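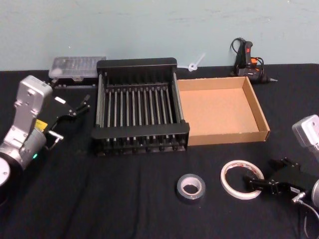 by Adhiambo Minja
12 Oct 2021

The Netby store ran its fall electronics sale last week, and I spent two evenings going through the listings with a spreadsheet open. I was looking for a 27-inch monitor and a replacement router. I ended up buying one of the two, plus a USB hub I had not planned on.

The first problem with any sale of this type is the reference price. Netby prints a crossed-out figure next to each item, and that figure is the list price set by the maker, which few stores charge. The Bellesier monitor I wanted was shown as 32 percent off. I had logged its price since August, and for most of that time it sold for only a few dollars more than the sale price. The real discount was small enough that shipping cancelled it.

I keep the log by hand. There are browser add-ons that do this, but the one I tried mixed up new and refurbished units, so the low points in its graph could not be trusted. One row per item per week is enough. I record price, seller, shipping cost, and the full model number including the suffix.

The suffix matters. Tindedance sells its mid-range router under two model numbers that differ by a single letter. The version in the sale has less memory and drops one of the Ethernet ports. Both listings used the same product photo and the same bullet points, and the port count appeared only in the PDF data sheet. Reviews for both versions were pooled under one rating. I skipped it.

Domingo Retamal wrote in after my last post to ask about external drives. I looked at the Sandhu portable SSDs for him. The box says 900 MB/s. The support page gives 800 for sustained reads and does not state a sustained write speed for any capacity. For backups, the write speed after the cache fills is the number you want, and I would not buy without it. Domingo, if you already ordered one, copy a single large file to it and note where the rate falls.

The hub was a straight clearance item. It has its own power supply, four ports on the front, and a cable long enough to reach the back of my desk. It runs my scanner and a keyboard without dropping either.

A few notes on returns. Netby allows 30 days on most items, but opened storage is excluded during sales. Clearance stock can be exchanged but not refunded. Both terms are on the order summary page, below the payment button.

I still need a router. The log continues.

Filed under: Deals, Networking, Storage
2 comments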